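## About Grirkitz

Grirkitz is a small literary press and writing school in Amthorpe. We publish poetry, short stories and the odd memoir, and we teach evening workshops in the same two rooms where the books get edited.

We have doubts about most of what gets said on pages like this one. We don't believe a workshop can make anybody a writer. We don't believe in "finding your voice" in a weekend either, and we've read enough back-cover praise -- some of it our own -- to distrust the word "luminous." What a class can do is get you to read your own pages as if a stranger wrote them. That takes 14 weeks, and for some people it doesn't take at all.

Last year 2396 manuscripts came in. We published two. Anyone who tells you those odds are encouraging is probably selling a course, and yes, we sell one too. It costs $175 a term, and there's no certificate.

Our poetry list started with *Gill*, a sequence about a river that several reviewers took for a person. The story list started with *Isine*, which sold badly and is still in print. Submissions open each May. Please don't send a cover letter explaining what the work means.
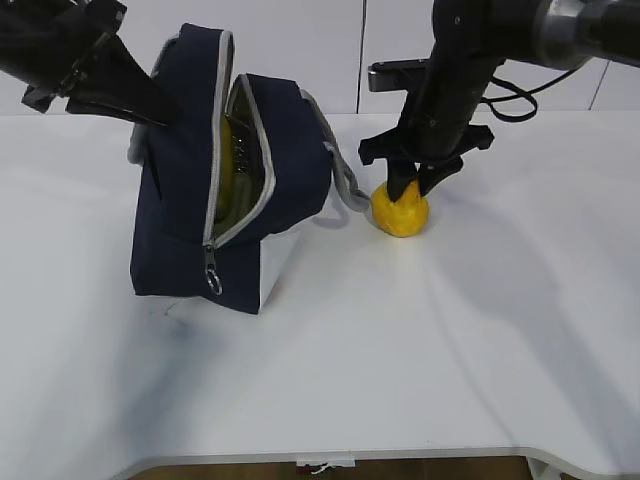
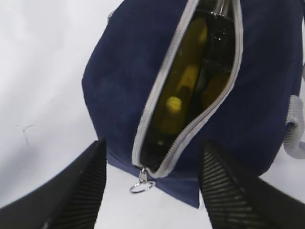
Berkay Bozkurt: I took the course twice and I still think you're too hard on cover letters. Mine was the best thing I wrote that year, and your editor's note on it was longer than the note on the poems.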